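Report on the Open Day at the Widora Handling Laboratory

Posted May 27, 2021

The Widora Handling Laboratory opened its workshop to outside visitors for the first time since February of last year. I attended on behalf of our regional training association, which has followed the laboratory's work on automated sorting for several years. Members who were unable to attend have asked for an account of the day, and I am glad to provide one. The views expressed are my own.

Arrival and Introduction

Visitors were received in the front hall of the Endon building, which was put up in 1994 as a printing works and still has the heavy floor of one. Attendance was limited and each group was kept small. Mine was made up of two teachers from the technical college, a warehouse manager, a retired toolmaker and me.

Detlef Teuber, who directs the laboratory, opened with a short talk. He explained that the current project, named Sitompul, concerns the picking of mixed objects from a bin. A machine that handles the same part all day can be given fixed positions and left to its task. A machine that must handle whatever has been placed in front of it has to judge each object again every time, and the objects move whenever one of them is touched. Mr. Teuber was careful to state that the project is a research effort and that no product is planned at this stage.

He was asked whether the system could be used in a recycling plant. He replied that the question comes up at every presentation, and that the speed of the present system would not satisfy any plant operator he has met.

The Demonstration

We then moved to the workshop. Safety instructions were read aloud at the door, and visitors were asked to remain behind the marked line while the arm was in operation. The request was repeated once, for the benefit of the toolmaker.

The demonstration took place at a wood-topped table with a gray bin on it. The objects had been chosen to differ in shape, surface and stiffness. A ball will roll when it is pushed, a bowl offers a thin rim, and a dented can has no regular shape at all. Clear or partly clear plastic presents a separate difficulty, as many sensors do not measure it reliably. Mr. Teuber's staff spoke at some length about this last point, and it was evident that a good deal of their recent effort had gone into it.

I had expected the arm to move quickly. It did not. There were long pauses while the software, which is called Pisik, compared possible grasps and selected one. During these pauses a member of the staff described what was being computed, and visitors were free to put questions. The warehouse manager wished to know what happens when a grasp fails. She was told that the attempt is recorded in the same way as a successful one, and that the failures are of equal value when the software is next revised.
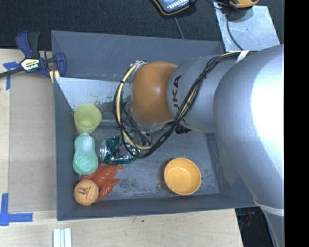 Results Presented by the Laboratory

After the demonstration, the group was taken to a meeting room, where the results of the most recent trial were presented. The trial consisted of 472 attempted picks, carried out over 3 working days with the same collection of objects. The bin was emptied and refilled by hand between runs, and the staff did not arrange the contents.

The laboratory did not give us a single success rate, and Mr. Teuber explained the reason. Soft and rigid objects behave so differently that an average of the two would say little about either. The first 100 attempts had also been made with an earlier version of Pisik, and he preferred to treat them separately. A written report will follow, and I have asked that a copy be sent to our office.

Questions from Visitors

The discussion was longer than the schedule allowed for. The two teachers asked what preparation a student would need in order to work in such a laboratory. The answer was mathematics and programming, together with patience and some ability with hand tools. Much of the work, we were told, consists of clamping things down, routing cables and labeling them properly.

A question on employment was also raised. Mr. Teuber declined to make predictions, and said only that the sorting firms he has spoken with report difficulty in filling the positions they already have. The warehouse manager confirmed that this matched her own experience.

Further Visits

The laboratory intends to hold a second open day, for which no date has been set. Members who wish to be placed on the list should write to our office and state whether they require step-free access, as the workshop is reached by a short flight of stairs from the front hall. A side entrance is available on request.

I wish to thank Mr. Teuber and his staff for their time and for the clear answers they gave to our group.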